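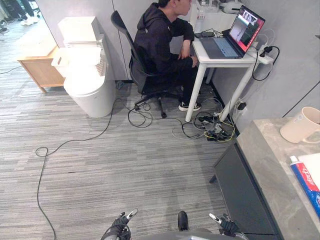
At the laptop, with cables underfoot

The Last Bus to Mendmont

My grandmother kept the timetable for the Mendmont bus pinned inside the pantry door, behind the aprons, and for the whole of my childhood I believed this was where timetables lived. If you wanted to know when you could leave Tollano, you had to move the aprons. She had underlined the last bus of the day in blue pencil, twice, and the line had gone soft and furry with the years, the way pencil does on cheap paper.

She never took it. I should say that right away, before I let you think this is a story about a woman who ran off. She took the morning bus now and then, for the dentist, or when the market in Mendmont had good peaches, and she was always home by lunch with her shoes off and her feet up on the crate. But the last bus, the one that left from the pump at ten past nine in the evening, she only listened to. She would be drying the dinner plates and she would stop with the towel in her hand, and we would hear it come down the hill, cough at the corner by the Říha bakery, wait its minute, and go.

"There," she'd say, and pick up the next plate.

I asked her once who was on it. I must have been seven or eight, and I was supposed to be in bed. She thought about it for a good while (she took children's questions seriously, which is why we asked her so many of them) and then she told me there were four people on it tonight. There was a man with a clock wrapped up in a blanket. There were two sisters who weren't speaking, sitting one behind the other so that they could go on not speaking without having to look at it. And there was a girl with a suitcase that had nothing in it but a ham.

"Why a ham?" I said.

"Well, she didn't know what they'd have to eat there," said my grandmother, and sent me upstairs.

After that I asked every night, and every night there were people. It was never many, as it was a small bus. The sisters came back often, and over one long summer they made it up, somewhere past the quarry, over a bag of cherries. The man sold his clock and was sorry and went to buy it back, and it cost him 100 crowns more than he'd been paid, and my grandmother was so indignant on his behalf that she had to sit down. The girl with the ham did very well for herself. She opened a restaurant in Bistbridge with 200 chairs, all different, and she sent the bus driver a plate of something hot whenever he passed through, though Bistbridge wasn't anywhere near his route and I knew it wasn't, having looked behind the aprons.

I grew up, which takes longer than people let on, and moved away to a city where the buses run all night and make no more impression on you than the weather. I called her in the evenings. She had gone a little deaf by then and shouted down the phone as if the distance were the trouble, and I would hold it away from my ear and hear the plates going in the background. I'd hear her stop, too. I knew what time it was without looking.

One evening in July she stopped and nothing came after it. No "There." I could hear the kitchen, the faucet that had dripped since before my mother was married, and the dog turning around on his blanket.

"They've taken it off," she said at last. "There's a notice on the pump. There's one at noon now and then that's that."

I said I was sorry. I said perhaps they'd put it back in the fall, when the school started, and she said perhaps they would, in the voice she kept for salesmen. Then neither of us said anything for a bit, and it was costing me a fair amount, and I didn't mind.

"Who was on it?" I said. "The last one, I mean. Last night."

"Oh, I couldn't tell you," said my grandmother. "It was dark." But I heard her pull out the chair, the one with the bad leg that knocked on the tile, and I heard her settle herself. I pulled out my own chair and sat down as well, with my coat still on.

"It was full," she said. "I will say that. They were standing all the way to the back. He had his clock on his knees, poor man, he wouldn't put it on the rack - and somebody had brought a goose."

"A live one?"

"It was when it got on," she said, and I switched the phone to my other ear.

Last updated in July

4 comments
Share this story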